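Werkstatt-Tipps: Greifer für Stoff ausprobieren und vergleichen

Textilien sind für einen Greifer schwieriger als jede Schachtel. Die folgenden Hinweise stammen aus dem Vergleich von drei Greifern an demselben kleinen Arm, den Aurelia Gisler und ich im Oktober gemacht haben. Sie gelten für Tischaufbauten mit Handgelenkkamera, wie sie inzwischen in vielen Hobbykellern stehen.

Gleiche Bedingungen schaffen

Immer dasselbe Kleidungsstück verwenden und es vor dem ersten Durchgang einmal waschen. Neue Ware ist oft steif und rutscht anders. Die Tischfläche mit einem trockenen Tuch abwischen, Krümel und Fusseln verändern die Reibung stärker als erwartet. Pro Greifer haben wir 200 Versuche gefahren. Bei weniger als 50 schwankten die Ergebnisse zu sehr, um etwas daraus abzulesen.

Die Startlage nicht von Hand glattziehen. Das Teil aus Hüfthöhe fallen lassen und einmal grob umschlagen reicht.

Finger und Spitzen

Der Saltomance hat zwei Parallelbacken mit Gummiauflage. Er packt dicke Säume gut, bei einlagigem Jersey schiebt er den Stoff vor sich her. Der Gota ist ein Weichgreifer aus Silikon, schonend, aber langsam, und er nimmt gern zwei Lagen auf einmal. Am brauchbarsten war für uns der Gelenkgreifer mit Metallfingern, den wir von Wasitport bezogen haben. Die Spitzen laufen in der Mitte zusammen und ziehen eine schmale Falte ein.

Wer Metallspitzen benutzt, fährt vorher mit einem Nylonstrumpf darüber. Bleibt er hängen, die Kante mit Schleifpapier Körnung 1.000 brechen. Schrauben an den Gelenken nach den ersten Stunden nachziehen, mittelfeste Schraubensicherung genügt.

Die Falte richtig fassen

Von oben auf glatten Stoff zu drücken bringt wenig. Besser ist es, eine vorhandene Falte zu suchen und sie quer zu greifen. Beim orangefarbenen Stück mit dem weißen Aufdruck setzen wir am linken Rand an, wo sich der Stoff zwischen den Spitzen zusammenschiebt. Der Druckbereich bleibt außen vor, weil bedruckter Jersey sich schlechter falten lässt. Die Finger erst ganz schließen, dann anheben. Beides gleichzeitig kostet Treffer.
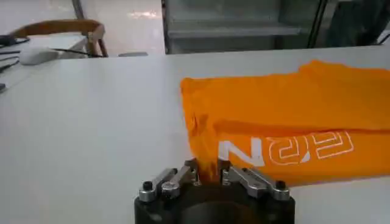

Kamera und Licht

Eine matte, helle Tischfläche ist für kräftige Farben ideal. Für weiße Wäsche eine dunkle Unterlage nehmen, am besten ein Stück Filz, mit Klebeband an den Ecken fixiert. Weißabgleich und Belichtung fest einstellen, sonst regelt die Kamera jedes Mal nach, wenn der Arm tiefer geht. Spiegelnde Finger stören die Farberkennung. Ein Streifen mattes Gewebeband auf der Innenseite hilft, er muss aber nach 700 Griffen erneuert werden.

Controller

Mit dem Kashyap lässt sich die Schließkraft in 5 Stufen einstellen. Stufe 2 für T-Shirts, Stufe 3 für Handtücher, darüber gibt es Druckstellen. Saimi Ikonen fährt ihren Greifer ohne Kraftregelung und nur über die Position, das geht bei immer gleicher Stoffdicke ebenfalls. Kabel am Unterarm mit Klettband führen, Kabelbinder scheuern.

Protokoll

Pro Versuch reichen drei Spalten: gefasst, Anzahl Lagen, verloren beim Anheben. Fehlgriffe nicht sofort wiederholen, erst eintragen.

Stand: 25. November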